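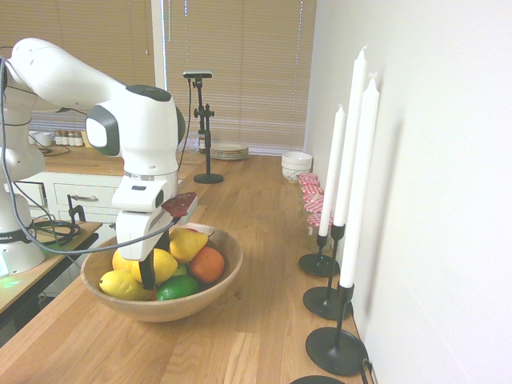
Ruba Awad asked last time why we bother checking the fingers every morning if the arm hasn't been touched overnight, and whether one check a week wouldn't do. Fair question, and I gave a lousy answer in class, so let me try again on paper. The arm may not have been touched, but the counter has, the stands have, and somebody has usually wiped something down. A finger that sits a hair crooked will still pick up an orange. It'll start dropping lemons though, and you'll spend your whole morning blaming the software. (I have done this. More than once!)

So these notes cover the fruit bowl cell: setting it up, the daily look-over, and what to do when it sulks. Bring them with you, scribble on them, correct me if you find a mistake.

Before you power anything

Walk up to the base and put a hand on it. It shouldn't rock. If it does, it's nearly always the table and hardly ever the arm, so look at the table feet first. Then follow the cable with your eyes from the base all the way out to the hand. There's a loop of slack near the wrist and it needs to be there – the wrist turns a long way and a tight cable will either pull out or drag the hand off its line. Too much slack is bad too, as it swings into the bowl and nudges things. Tobiloba Nwankwo likes to tie it down at two points on the upper link and I've come around to that.

Next, the fingers. Close them on nothing, slowly, and look at the tips from the side. They should meet along their whole length. If you see light at the bottom, loosen the screws, close the fingers again so they find their own place, and tighten a little at a time, going back and forth between the screws. Don't crank one all the way down first.

Cameras

Clamps creep. Anything on a pole with a knob on it will sag over a few days, and you won't notice, because you look at it every day. I put a pencil mark on each pole just under the clamp and check the clamp against the mark. If it has dropped, put it back and run the alignment again, even if the picture looks fine to you. Zaid Shboul skipped this in September and we threw out 17 runs.

Light matters as well. Blinds closed, same lamps on, every session. Shadows that move around between morning and afternoon will give you results you can't compare with anything.

First picks of the day

Go at half speed. Start with one lemon and keep your other hand near the stop. I like lemons for this since they have a point at the end and a slick skin, so a bad grip shows up right away. Pick, lift a little, hold, put down. What you want is the fruit staying put in the fingers during the hold. If it slowly turns, the grip is off center, and you go back to the finger check.

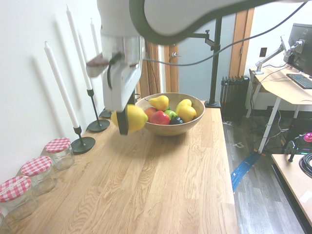 Lemon held low beside the bowl. Stay at this height for the first few picks.

Once the lemon behaves, move on to something round, then to something with a funny shape. Pears are the mean ones. The narrow end lets the fingers slide up and the whole thing pops out sideways, so grip at the fat part and approach from straight above if the neighbors allow it.

Change the fruit when it goes soft, please. Soft fruit hides a grip that's too strong, and then you put a fresh plum in and wonder why everything looks different.

When it sulks

Arm stops halfway and won't go on: look at the cable first, then the joint limits. Usually it has been asked to reach the far side of the bowl with the wrist turned the wrong way. Back it out by hand in the free-move mode, gently, and start from the home pose.

Fingers close but the program says they didn't: unplug the hand connector with the power OFF, look for a bent pin, plug it back in until it clicks. I've seen people reinstall half the control software over this one.

Picks land beside the fruit, always by the same amount and in the same direction: a camera has moved. See the pencil marks.

Picks land beside the fruit in no pattern at all: check the base for rocking, then the finger screws, then come and find me.

The log

Write down what you touched, even if you put it back. Our counter stood at 1,310 picks when Fadi Haddad did the last finger swap, and it was at 2,814 when I typed this up on 21st January. I'd like the next swap entered the same way, with the count, the name, and which finger looked worse.

For next session, read your own group's log from the start and bring one entry you can't make sense of.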